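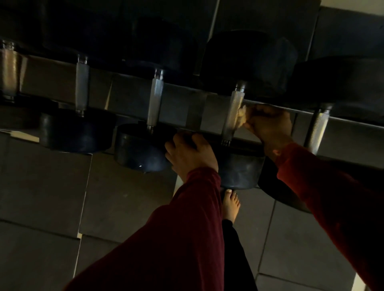
Teaching a wiping task by hand: do I record the whole thing or break it up?

Posted by brabec_basement in Teaching & Demos

Hi all! I'm trying to get my arm to wipe down dumbbell handles while they sit in the rack. Cloth around the grip, a few strokes along the knurling, move to the next one. Sounds easy, and when I do it myself it is easy. I've been recording myself doing the job from head height to get a feel for the motions, and then I repeat the same thing on the robot, either by pushing the arm around with the motors slack (hand guiding) or by driving it with the little leader arm that came with the Dokuta kit.

My trouble is that neither way looks anything like what I do with my own two hands. When I wipe a handle I put my left hand on the lower head to keep the dumbbell from shifting and pinch the cloth around the bar with my right. I never planned that, my hands just do it. The robot has one arm. So when it drags the cloth along the grip, the dumbbell rolls a bit in the rack and the stroke goes off to one side — every single time.

I have 34 demos so far, all of them one long take covering the whole row. The policy I trained on those will reach for the first handle nicely and then sort of hover there rubbing air. Should I keep adding long takes until I hit 100, or chop it up into one handle per recording? And is hand guiding or the leader arm better for something where you have to press? My rack is pretty dark toward the back too, if that matters. The heads are black rubber and the camera has a hard time with them.

Thanks in advance, I've read the Dokuta manual twice and it only talks about picking up blocks.

lanley_left

One handle per recording, for sure. I did the long-take thing with shelf dusting and lost most of a November to it. The problem with a whole row in one take is that the start of the row gets a nice careful demo and by the end you're tired and sloppy, and the robot learns both. Also if you bump something halfway you end up throwing out the entire take, or (worse) you keep it because you can't bear to do it over.

What worked for me: start each recording with the arm in a slightly different spot, a hand's width or so off, and end it the same way every time with the cloth lifted clear. Reset, go again. It's boring but you can get through a lot of them in an evening with the radio on. And don't always use the same dumbbell! Go up and down the row, or it'll only ever know that one.

On pressing, I'd go with hand guiding. With a leader arm you can't feel how hard you're pushing unless it has force feedback, and I don't think the Dokuta one does. You end up either floating above the surface or leaning on it like you're sanding a deck. My guess is that's where your air rubbing comes from. Go back and watch some of your leader arm takes up close and check if the cloth is really touching the bar the whole way along.

One catch with hand guiding, your own hands will be in the camera view. I hold the arm as far back from the gripper as I can, then play the motion back on the robot with me out of the way and record that as the real demo. Twice the work, but the pictures match what the robot will see later.

slowgripper

more light. put a lamp on the floor pointing up under the rack

preltska_tinker

Agree with most of that, but I don't think more demos will fix the rolling. Your left hand is doing half the job and you've left it out of the lesson. You can either get a second arm (I know, I know) or hold the dumbbell still some other way. I'd try a strip of rubber mat on the rail under the handle you're working on, or a strap, just while you're teaching. Then see if very short strokes let you get by without it. Short strokes push the thing around a lot less than one long swipe.

If you do go to two arms, teach them together in the same recording. I tried doing the holding arm first and adding the wiping arm later, and the timing was a mess. The holder let go while the other one was still scrubbing.

I'd also split your 34 takes instead of tossing them. Cut each one wherever the cloth leaves a handle and look at the pieces. I had 691 clips after doing that to an old set of mine and kept a bit under half, and the arm still did better on those than on the full takes. Anything where the dumbbell moves, bin it.

Lamp is a good idea, but leave it in the same place when you run the thing for real. Mine learned the shadow of my lamp better than it learned the handle, and I spent a whole afternoon blaming the gripper.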